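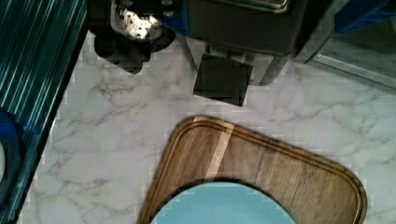

Shared kitchen in Werergate opens again with a new counter

Astinau, 12 December 2021

The shared kitchen on the ground floor of the Werergate apartment building is open again for residents. The work took 18 weeks, which is longer than it was planned in March, and during this time the people who have no full kitchen in their own apartment had to cook on one hot plate in the laundry corridor.

The biggest change is the counter. The old one had burn marks and a long crack next to the sink, and water went into the cabinet under it. The new counter is white marble with gray veins. It was delivered by Irico, a stone and tile company from the other side of Astinau, which had the slab left from a canceled order and gave the building a lower price for it. The remaining small costs, including the sealing of the stone and new outlets on the back wall, came to $1,442 and were paid from the rent of the parking spaces.

Lorne Kennedy, who manages the building, said that the choice of marble was discussed for a long time. Some residents were afraid that coffee and lemon juice would leave spots. "I had the same worry, and I still have it a little," he said. "But we could never buy such a piece for the normal price. We decided that we will take care of it and see how it looks in a year."

For this reason there are some simple rules. All cutting must be done on a board. Hot pots go on the glass cooktop or on a black pad, and they should not be put directly on the stone. If somebody spills wine, vinegar or juice, it should be wiped immediately with a soft cloth and plain water. Bathroom cleaners and scouring powder are not allowed in the kitchen any more, and the bottle of descaler was moved to the laundry room.

The second change concerns the small appliances. Before the renovation, many residents kept their own ones in the shared kitchen, and at one moment there were four kettles and three toasters, of which one worked. In the fall everybody was asked to take their things home or to give them to the building. What is left now belongs to all residents and stays along the back of the counter, close to the outlets.

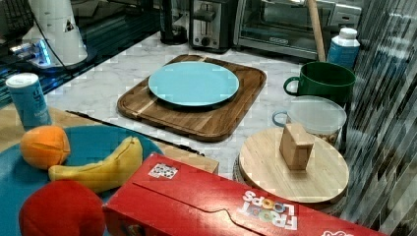 A toaster with two slots and a stainless steel toaster oven are part of this common equipment. The toaster oven is already the most popular thing in the kitchen, Kennedy said, and in the early evening there can be a line for it. Residents are asked to use it for 40 minutes at most when other people wait. Bigger dishes should go in the regular oven in the second room, which was not changed during the renovation and can be reserved on the paper list on the door.

Wooden boards stay on the counter too. They must be washed by hand and dried standing up. One good board was lost last winter after somebody left it in the sink for a night, and it opened along the middle. The boards will be oiled once a month, and a resident who wants to help with this can take the oil from the upper shelf and simply write the date on the list.

Food that stands on the counter should be in a closed container. A piece of tape with the apartment number is enough as a label. Containers without a number will be kept for three days and then emptied, and this time the rule will be followed, according to a note which hangs next to the refrigerator. The same note says that mugs and plates left on the counter in the evening will be put together in the gray crate under the window. They can be taken back from there at any hour.

The furniture was mostly kept. The long table was sanded and got two new legs. The chairs come from the Obeidat furniture store on the main street, which closed its upper floor this year and sold the chairs from its waiting area for a small amount. They are not all of the same height, and it is recommended to try more than one.

Not everybody is satisfied with the result. In the comment book, which was put on the table on the first evening, several people write that the counter is too low for tall persons and that the light over the sink is weak. One resident asks why there is still no second sink, as was shown in the first drawing. Kennedy explained that a second sink would need a new drain through the floor, and the price for this was higher than for all other work together. The light will be changed in January. The height of the counter will stay as it is.

There was also a question about noise. The kitchen is directly under two apartments, and blenders and mixers can be heard upstairs. They may be used from 7 in the morning until 9 in the evening. The toaster and the cooktop can be used at any time, and so can the table, if people speak quietly.

The building has 600 residents in its three wings, but the shared kitchen is used mainly by those from the north wing, where the apartments are the smallest and have only a sink and a small refrigerator. Residents of the other wings are also welcome, and they can open the door with the normal house key.

A second free day for giving away kitchen things is planned for March. Until then, the building asks people not to bring more appliances, because the outlets on the back wall are all on two circuits and the fuse already went out one time when everything was running together. Pans with a lid, sharp knives in good condition and dish towels are still needed. They can be left at the manager's office in the mornings, or with the neighbor in apartment 18 on the first floor, who keeps the key for the storage room.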